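Unit 9: Storage Slotting and Replenishment

Slotting assigns each stock item to a storage location. The usual aim is to cut travel and handling time per order line, subject to limits on weight, cube and shelf height. This unit covers ranking by pick frequency and the setting of replenishment points.

9.1 Ranking items

Let f be the number of order lines per month on which an item appears, and v the storage volume the item needs. The cube-per-order index (COI) is v divided by f. Items are sorted by COI in ascending order and placed outward from the dispatch point. Note that f counts lines and ignores units. An item ordered once in a lot of 693 pieces has a frequency of one.

In the Kuusk data set, 909 items are ranked this way for June. Ties are broken by unit weight, with the heavier item placed closer to dispatch.
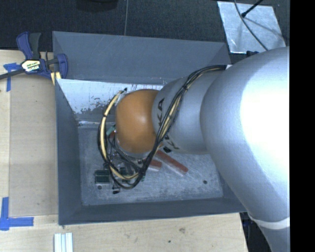 COI assumes that each item is picked independently. Where two items often share an order, the method can place them far apart. The Skemari procedure corrects for this by merging such pairs before ranking and treating each pair as a single item with combined volume.

9.2 Replenishment point

For a forward location with mean demand d per hour and replenishment time L in hours, the trigger level is

R = dL + zs

where s is the standard deviation of demand over L and z is the service factor. Use z = 2 for all exercises unless told otherwise. R must be less than the capacity of the location. If it is greater, assign a larger location or shorten L.

Reading: Canda case, sections on zone layout and batch size. Problem set 9 uses the Clovex order file.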